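Workshop tips: getting a bin-picking arm to behave

Posted Jul 5, 2019 by Jade Mellor

Dagmar Matoušek asked me to write down the stuff I keep repeating across the bench, so this is me doing that, with coffee. It's all software tips, more or less. If you want to know how to grease something, you're on the wrong page (try the Furkeck list, they love grease over there).

Save the empty bin first

Before you put a single thing in, grab a depth capture of the empty bin and keep it next to your config. Subtract it from everything that comes later. I skipped this for months and then wondered why my planner kept wanting to pick up a scratch in the floor! Scuffed metal throws all kinds of nonsense into a depth map, and the seam where the floor meets the wall is the worst of it. Take a new one any time the lights change.

Clamp it, then tape it

Clamp the bin down before you calibrate, and put tape marks on the table so you can tell at a glance if something slid. Your hand-eye transform can be perfect and it won't help if the bin got bumped over lunch. I put the bin pose in its own little file, separate from the camera pose, so when it does move I only redo the one. Saves me 20 minutes every time.

Shrink the walls inward

In the collision model, make the walls thicker than they are. I pad mine by 4 millimeters on the inside. You lose a few grasps right up against the side, and yes, tall things that lean on the wall get harder, but you stop hearing that awful scraping noise. If you must have those corner picks, write a separate push move that drags the object out toward the middle first, and then let the regular grasp planner have another go.

Model your cables. Please.

The robot description you download has a nice clean arm with no hoses on it. Yours doesn't look like that! I wrap a fat capsule around each link that carries cable and call it good. Also cap the wrist rotation in the planner, even if the joint can go further, or you'll get one of those lovely solutions where it winds itself up like a yo-yo.

Mix up your junk
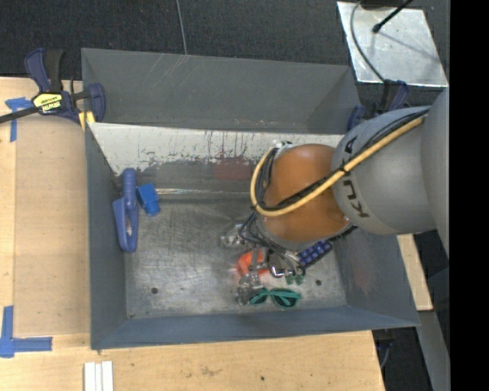
When I tune grasp scoring I want shiny, dark, lumpy and flat things all in there together. A bin full of blocks will tell you you're a genius. Sunglasses are my favorite meanie, dark lenses come back as holes in the cloud half the time, so I fill small gaps before I score anything and turn the threshold down a touch. On my Drerkitmont setup the score cutoff ended up at 68, and Dagmar runs hers at 78 because she hates a dropped part more than a skipped one. Either is fine, just write it down somewhere with the reason.

Log the failures with the same care

Keep the cloud, the chosen grasp and the gripper width for every miss. I use Tellen for playback, but a folder with sensible names works too. Go through the misses in one sitting and you start seeing the same bad approach angle over and over.

Next up is timeouts, and my long-running argument with the Galindo scheduler. Send me your own tricks in the meantime, especially for anything see-through, I'm still losing that one.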